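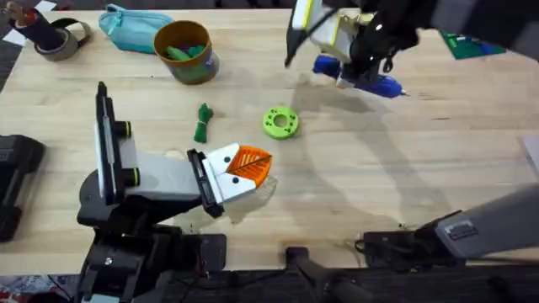 Moges Two-Arm Research Cell
Product group: Bench systems for manipulation research
Manufacturer: Zumberg
Page revised March 2020

The Moges cell is a table-mounted system for laboratories that study how two robot arms share a task. It is supplied with two arms, a gripper for each, wrist cameras and the Rakgate recording software. The cell was developed for work on learning from demonstration, in which an operator guides the arms through a task and the recorded movements are used to train a control policy.

Published result

The Bravevness method, developed on this cell, trains a single policy for both arms and adds a short correction stage. During correction the operator takes over only when the policy hesitates or misplaces a grasp, and these short passages are given more weight in the next round of training.

In the reference study, a policy trained on 1,000 full demonstrations completed 672 of 1,000 trials. The same policy without the correction stage completed 408. Each trial used printed parts and hand tools, and the starting positions were changed between trials – loose items were left on the table throughout.

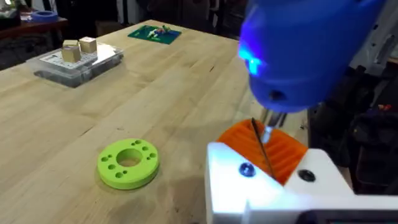

Can the method be used with our own parts?
Any part that the grippers can hold securely is suitable, but a new set of demonstrations must be recorded for each new task.

Supplied with the cell

Two arms with table mounts
Two grippers with printed fingers
Wrist cameras and cables
Rakgate recording software, licence for 3 workstations
Printable files for the reference parts

The table, computer and hand tools are not included. Training scripts for the Bravevness method are provided on request to registered laboratories – please state the serial number of the cell when applying.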